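How to sort a basket of clean laundry

You need a clear table, one basket and 30 minutes. If the load is large, do it in two goes and leave the rest in the basket.

Start by taking the clothes out a few at a time and putting them down with space between them. Don't tip the whole load out in one heap, as you will only have to dig through it again. Dark things go together, pale things go together, and anything mixed gets its own spot. Keep the basket in the middle where you can reach it from either side. 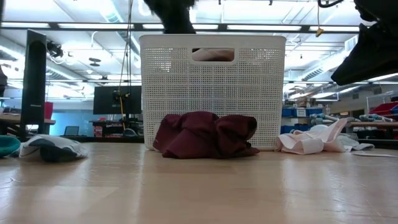
Clothes around the basket.

Check each piece as you pick it up. Turn sleeves the right way out, empty any pockets and put aside whatever needs mending. Erlinda Manalo, who wrote the first version of this page, also felt the hems for damp. Anything not quite dry goes back on the airer.

Fold big pieces first. Flannel is bulky and slides about, so lay it flat and smooth it from the centre before you make the first fold. Fold in the sides, then bring the bottom up to the top.
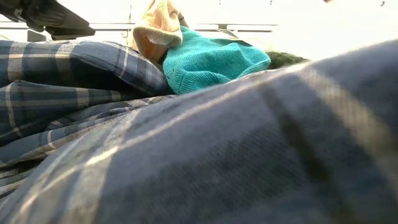 Leave small knitted things until the end. They get lost under larger items, so move them to one corner of the table as you find them. Pair the socks and fold the tops over once. Don't roll them into tight balls, which stretches the cuffs.

Stack the finished clothes by room, no more than four to a pile, and put them back in the basket with the heaviest at the bottom.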